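Workshop notebook, January 2019

Under-stair shelf for the Flanagan job, continued

Back on the triangle. For anyone catching up: the space under the stairs at Flanagan is 36 inches deep, slopes at an angle no builder would admit to, and ends in a point where a vacuum cleaner could maybe fit its hose. The owners want shoes in there. They have a lot of shoes.

Measurements, third attempt

Took the tape out again this morning. The back wall reads 70 inches at the tall side, the same as last time, so one number on this job can be trusted. The floor falls off toward the door by more than I wrote down in July. Either the house moved or I did the July reading with my thumb on the hook. I have crossed out the July page and suggest everybody else do the same with their copy.

The left wall bows. Held a straight board to it and could slide a pencil behind the middle. A square cabinet will touch it in exactly two places and look drunk in all the others. Plan is to build the box narrow and scribe a filler strip to the wall after it goes in.

Cardboard first

Made the template out of the carton the Altden hinges came in, plus a second carton when the first ran out short of the point. Taped the two together, trimmed to the slope, wrote THIS SIDE OUT on it in marker. Cut it facing in. Flipped it over, wrote THIS SIDE OUT on the other side, and did not cross out the first one, which is going to be somebody's afternoon. Please look for the big arrow.

The paper pattern for the toe kick went worse. The brown paper has a memory and wants to be a roll again, so it crept while I was tracing. Next one gets weighted at the corners before the pencil comes out.
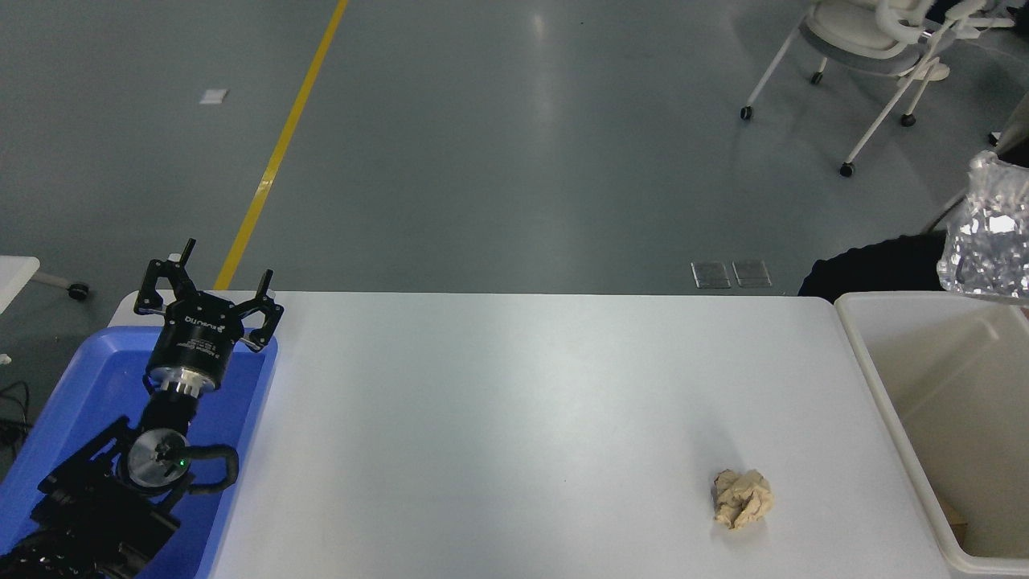 Wood and money

Vernton quoted $279 for the birch plywood, cut to rough size and delivered. That is more than I told the owners and less than I told myself, so I'm calling it even. The Tetorus drawer slides are nice but they want dead parallel sides, and I refer the reader to the section on the left wall. Since the box stands clear of the wall I think we get away with it. Dry fit before any glue.

Layout as it stands:

Tall end: open cubby for boots, one hook rail.
Middle: 7 pull-out trays, shallow, for flat shoes.
Low end: one deep drawer on casters, front cut to the slope.
The point: sealed off. Whatever rolls in there is gone.

The owners asked if the point could be a wine rack. I said I would think about it, and I have.

Slope cut

Set the saw to the template and ran a scrap. Off by a hair at the top, off by a good deal more at the bottom, because the ceiling under the stairs has a hump in it where two sheets of drywall meet. I'm not chasing the hump. The front panel gets cut straight and a thin strip of trim covers the gap. From standing height you'd have to kneel to see it, and people who kneel in front of closets deserve what they find.

Glue test on the edge banding held on one scrap and peeled on the other. Same iron, same roll. I suspect dust. Wiped everything down and left two more pieces under the clamps.

To do

Call Vernton before noon and say yes to the birch.
Redo the toe kick pattern.
Check the slides against the real box before drilling.
Find the good pencil. It was in the Altden carton, and the Altden carton is now a template.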